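Dish Handling Pilot at the Gostari Kitchen
Progress report to the Agarwal fund, covering work through July

The arm is now working part of every lunch shift. It separates and stacks bowls and plates on the sorting table before they go to the racks. Last quarter it ran only after closing, with one of us standing by. Lunch brings in 1330 pieces on a normal day, and the arm takes the round ceramic ones. Cups, cutlery and trays are still done by hand. 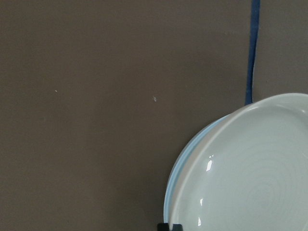 Grip settings took most of our time this period. Glazed rims are slick, and the first fingertips we had from Firkik slipped on the thicker plates. The replacement set holds better. We logged 179 failed picks in the first month and 11 in the last. Most of the remaining failures are stacked pieces that come up together.

Four people work the dish room, the same number as before the pilot. No hours have been cut. What has changed is who stands where. The sorting spot used to be the one everybody wanted to rotate out of, on account of the wrists and the bending. One person now feeds the table and clears jams, and the other three are on racks, pots and the serving line.

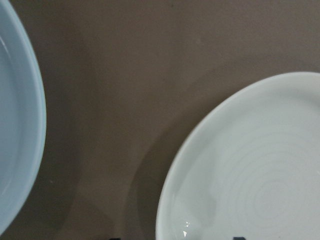 Some of the change is less welcome. The arm keeps one pace all shift, and the feeder can't step away for a minute the way the old sorter could. We have added a pause button at the feeder's side — it gets used a lot — and a second short break at 1:30. Training on the Dridero software took longer than planned. Two of the four can restart the arm alone. The other two still call for help.

We also asked the crew to mark out the table themselves, and the layout has been moved twice at their request.

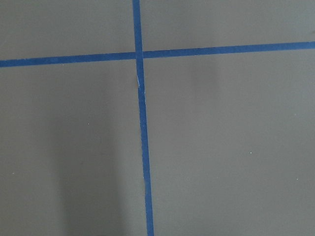 Babar Kazmi says the pace is his main complaint, and that he would like the feeder to be able to set it from the table. He added that his shoulder is better than it was in spring and he does not want to go back to sorting by hand.

Speed control at the table is next on the work list. After that comes training for the remaining two staff, then a trial on the dinner shift. Spending is within budget except for fingertips, where we went over.

Marcelino Bustamante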